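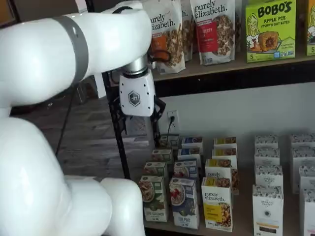
The arm at the shelves, with granola above and oatmeal below.

Anathi Ngubane had written the word "Golo" on a strip of tape, but she did not yet stick it on the arm. In her family one does not give a name to a calf before it stands up.

"It stands already," said Teodor. "It is bolted."

"You know what I mean."

The club had until August to teach the arm to take one box from the lower shelf and bring it out without disturbing its neighbors. Mrs. Coughlan, who taught physics and ran the club after classes, had chosen oatmeal because the boxes were light, and because her brother could get them cheaply from the Lekota store. The granola on the upper shelf was only for later. Teodor looked at it often.

"Try number 34," said Anathi.

He typed the number and pressed the key. The arm turned, thought for a moment, and went down toward the green column. It stopped a hand's width above the first box and stayed there.

"It is shy," said Teodor.

"It is waiting for you. You did not send the second part."

He looked at the screen and his ears became red. The second part was sitting in another window, complete and useless. In the spring, at the Gadutton competition, they had lost to Priltel School by 2 points for almost the same mistake, and all the way home on the bus he had not said one word. Anathi had sat next to him and had also not said one word, and from that day they were friends. 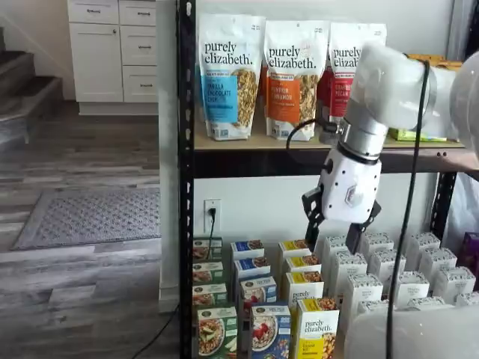
"Wait," she said, before he could press again. "Bring it over the white ones first. I want to see how much room the fingers have."

He moved it slowly, with small taps on the key. Anathi bent down until her eyes were level with the tops of the boxes. She had a school ruler, but she did not use it.

"A little to the left. More. Now you are good."

"And if it pushes the whole row?"

"Then we put the row back. We have put it back before."

Mrs. Coughlan was marking tests and did not lift her head, but her red pen had stopped moving. Teodor noticed this. He checked the second window, then checked it once more, and dried his palm on his trousers.

"You press," he said.

"It is your program."

"Yes. And I am asking you."

Anathi put the ruler down. She took the strip of tape from her sleeve, where it had been hanging all afternoon, and gave it to him to hold. Then she pressed the key.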